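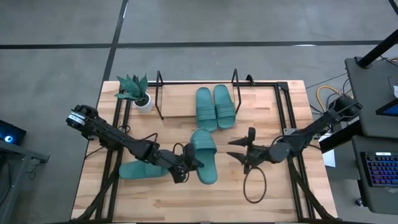
Shoe and Sandal Sorter (part-time) – Surkico Returns Room

Surkico takes back footwear that customers have ordered online and decided not to keep. We check it, pair it, clean it where needed and put it back on the shelf for sale. We are hiring two part-time sorters for our returns room on Juška Street.

Hours: 30 per week, mornings
Pay: paid every two weeks, rate depends on experience
Start: as soon as possible, with work guaranteed through October
Reports to: returns room lead

What the job is

Most of what comes in between spring and fall is sandals, slides and other open shoes. They arrive in mixed bags, and the two halves of a pair are often not together. You will empty the bags onto a table, match lefts with rights, check that the sizes agree and set each finished pair on the rack with the toes facing out.

Pairing is slower than people expect. Slides in the same color can be two different sizes, and the size mark on the sole is sometimes hard to read. If you are not sure, you measure. Please don't guess.

A normal morning includes:

Opening bags and checking the contents against the return slip
Looking over straps, soles and footbeds for wear, stains and loose glue
Wiping down pairs that can be sold again
Placing pairs on the rack by style, then by size
Setting aside singles in the singles bin and logging them
Packing finished pairs for the Isten store and the Mandex warehouse

The rack for each style is cleared at the end of the shift. A full carton for Mandex holds 84 pairs of slides and is heavy, so cartons are moved with the hand truck.

What we need from you

You should be able to stand for most of a shift, with breaks, and tell similar colors apart under indoor light. You need to be comfortable handling shoes that other people have tried on. Gloves are supplied. You should be able to read and fill in a simple log in English.

Store, laundry or warehouse work is useful but we will train someone without it. Training takes 6 shifts and is paid at the full rate. During training you work next to an experienced sorter and handle one style at a time.

What we offer

Paid breaks
A staff discount on all Surkico footwear, including samples
Gloves, apron and one pair of work shoes per year
Free parking behind the building
The option to move to full-time hours when a place opens up

The room is on the ground floor and has a concrete floor, so wear something with a decent sole on your first day. It is heated in winter. The radio is shared – bring headphones for your break if you don't like it.

How to apply

Send a short note with your work history and the mornings you can work. One page is plenty. Write job number 1224 at the top so it gets to the right desk, or drop a paper copy in the box at the Juška Street entrance. Applications close on 2nd May.

We will ask you to come in for a short visit, which includes a look at the room and a try at pairing a mixed bag. Everyone who applies will get an answer, including people we don't invite in.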